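When the cutlery is in the tray but the job isn't done

Reading time: 3 minutes 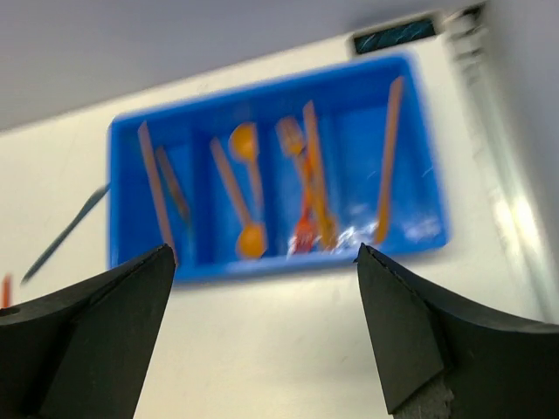
Marcelino Guimarães
Task protocols and operator training, Plidano

I spent most of September rewriting our rules for the cutlery sorting task. The old version was one page long and had been copied from a task with wooden blocks, which have no front or back and don't slide under one another. Cutlery does both. We ended up with 13 rules, and I want to set down the ones that caused arguments.

The first is what counts as finished. The old page said "all items in the tray". By that wording you can have a spoon pointing up and a spoon pointing down in the same compartment, a fork lying over another fork, and a knife in with the forks, and write the episode down as a success. Two operators would do exactly that and a third would not, so the success rate depended on who was on shift.

We now use three end states and score them separately. Contained means the item is inside the walls of the tray. Sorted means it shares a compartment only with its own kind. Aligned means handles all point the same way within a compartment. An episode can pass the first and fail the other two. It gets all three marks either way and the operator does not average them in their head.

The second is loose material. Bits of clear plastic or foil in the tray are to be taken out by hand before the episode starts. Shiny scraps give odd reflections at the wrist camera and they can get under a handle. If one is noticed after the start, the operator does not reach in. They let the episode finish, tick "foreign item" and clear it at reset. Sushil Rajput wanted these episodes thrown away. I wanted them kept with the tick, as kitchens have rubbish in them. We kept them. He went through 254 old episodes to see how often it came up and found 22, which was more than either of us expected.

The third is items outside the tray. Anything on the table at the end counts as not placed, even if it is touching the tray wall. Distance doesn't matter. Colour doesn't matter either, and I had to write that down, because someone had decided that the orange pieces were the set and the rest were spares. If it is on the table when the episode starts, it is part of the task.

Then reset. The tray may sit at any angle that keeps all of it within reach. We used to line it up with the table edge, which was tidy and taught us very little. Operators should turn it between episodes and not go back to a favourite position.

Some smaller ones:

Check both finger pads before each block, and change a pad if it is lifting at a corner.

Keep hands away from the gripper until the arm is in hold. Paused is not hold.

Blurred images are not a reason to reject an episode. Note it only if the whole episode is like that.

Write the reason for a stop at the time of the stop.

Unnithan, our other site, has been working to the new sheet for a short while. Their main complaint is that "aligned" takes too long to judge with thin handles. I don't have a good answer. We tried giving a limit in degrees and people just guessed the degrees. For now it is handle end towards the same short wall, yes or no.

The next version needs a line on nested spoons.

Recent posts
Labelling the bins at Cenar
Why we dropped the five-point score
Tuva and the wet sponge task
105 stop reasons, sorted
Hold, pause and stop are different words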